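The crisp packet problem

My council takes bottles, tins and card, and it does those well. Snack packets are another matter. Most are a thin film that goes in the general bin, even when there is a little triangle printed on the back.

I kept ours through September, all 285 of them from a household of five, and they filled most of a sack. The nearest drop-off point is at Kengate, a bus ride away, and it was full both times I went.

I don't think shoppers should have to sort this out at the kitchen table. A mark that looks like a promise to recycle ought to be one – or it should come off the packet. If the makers want to keep the film, let them pay for a collection point in every town, Drukness included. Until then I shall buy fewer packets and more loose nuts.

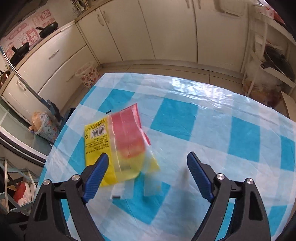
A snack packet on the kitchen table, with a small triangular symbol beside the barcode.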